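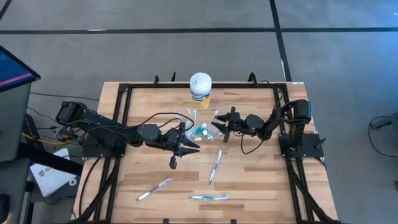 3.2 Datenerhebung

Die Demonstrationen für alle Aufgaben wurden durch Teleoperation gewonnen. Beide Arme werden dabei von einer Person über zwei baugleiche Führungsarme gesteuert, deren Gelenkwinkel direkt als Sollwerte übernommen werden. Eine Kraftrückkopplung gibt es nicht. Die Bedienenden müssen Kontakte also am Verhalten der Greifer ablesen, was bei dünnen Gegenständen Übung verlangt. Vor der ersten gewerteten Aufnahme absolvierte jede Person daher eine Einarbeitung, deren Daten verworfen wurden.

Aufgezeichnet werden die Gelenkstellungen beider Arme, die Öffnung der Greifer, die gesendeten Sollwerte und die Bilder einer fest montierten Kamera. Alle Ströme erhalten bei der Aufnahme einen gemeinsamen Zeitstempel und werden nachträglich auf die Bildrate der Kamera abgetastet. Episoden mit Bildausfällen wurden vollständig entfernt. Eine Interpolation fehlender Bilder haben wir erprobt und wieder aufgegeben, weil sie gerade beim Schließen der Greifer zu falschen Zuordnungen führte.

3.3 Aufgabe »Zahnbürsten«

Die Aufgabe besteht darin, einzeln auf dem Tisch liegende Zahnbürsten nacheinander aufzunehmen und am hinteren Tischrand parallel abzulegen. Abbildung 3 zeigt eine Anordnung mit drei Zahnbürsten, dazu einen durchsichtigen Kunststoffbeutel mit kleinen Teilen und einen zylindrischen Behälter mit weißem Deckel. Beutel und Behälter gehören nicht zum Ziel der Aufgabe und sollen an ihrem Platz bleiben. Sie dienen als Störobjekte.

Abbildung 3: Arbeitsplatz mit zwei einander gegenüber montierten Armen und ausgelegten Gegenständen für die Aufgabe »Zahnbürsten«.

Zahnbürsten wurden gewählt, weil ihre Form eine eindeutige Längsachse vorgibt, die Griffhöhe über der Tischfläche aber gering ist. Ein Greifer, der nur wenig zu hoch schließt, verfehlt den Griff oder verdreht ihn. Liegt eine Bürste quer zu beiden Armen, ist eine Drehung des Handgelenks nötig, bevor die Finger seitlich angesetzt werden können. Welcher Arm eine Bürste aufnimmt, war den Bedienenden freigestellt. In der Vorstudie hatten wir die Zuordnung fest vorgegeben. Das ergab gleichmäßigere Bahnen, die gelernte Strategie versagte jedoch, sobald eine Bürste nahe der Tischmitte lag.

Die Ausgangslagen wurden vor jeder Episode von Hand verändert. Hierfür erzeugte ein Skript eine Skizze mit Position und Winkel jedes Gegenstands, nach der die Assistenz den Tisch belegte. Eine genaue Einhaltung wurde nicht verlangt. Der Beutel verändert beim Ablegen ohnehin jedes Mal seine Form, sodass sich seine Lage nur grob vorgeben lässt. Anordnungen, bei denen sich zwei Bürsten berührten, wurden zunächst ausgeschlossen und erst in der zweiten Erhebungsphase im Oktober zugelassen.

Insgesamt liegen für diese Aufgabe 300 Episoden von acht Bedienenden vor. Davon wurden 69 bei der Durchsicht als fehlerhaft markiert. Als fehlerhaft gilt eine Episode, wenn eine Bürste vom Tisch fällt, ein Störobjekt deutlich verschoben wird oder die Bedienung abgebrochen wurde. Ein misslungener Griff allein führt nicht zum Ausschluss, sofern die Person ihn innerhalb derselben Episode korrigiert. Solche Korrekturen sind im Trainingssatz ausdrücklich erwünscht, da die Strategie sonst keine Beispiele für das erneute Ansetzen enthält.

Die Durchsicht übernahmen Iwona Wilczyńska und Roman Tokarz unabhängig voneinander. Bei abweichendem Urteil entschied Hanna Laskowska anhand der Kamerabilder. Die meisten Abweichungen betrafen die Frage, ab wann der Beutel als verschoben zu werten ist. Für die übrigen Aufgaben wurde das Kriterium deshalb durch einen Abstand in der Bildebene ersetzt.

3.4 Aufteilung und Ablage

Die verbleibenden Episoden wurden nach Bedienenden getrennt in Trainings- und Validierungsdaten aufgeteilt, damit persönliche Bewegungsgewohnheiten nicht in beiden Teilen vorkommen. Zusätzlich halten wir 15 Anordnungen zurück, die ausschließlich zur Auswertung auf dem realen System verwendet werden (siehe Abschnitt 5.1). Sämtliche Daten sind in der Ablage Lernbridge versioniert. Die fehlerhaften Episoden bleiben dort mit Kennzeichnung erhalten und gehen in keinen der hier berichteten Versuche ein.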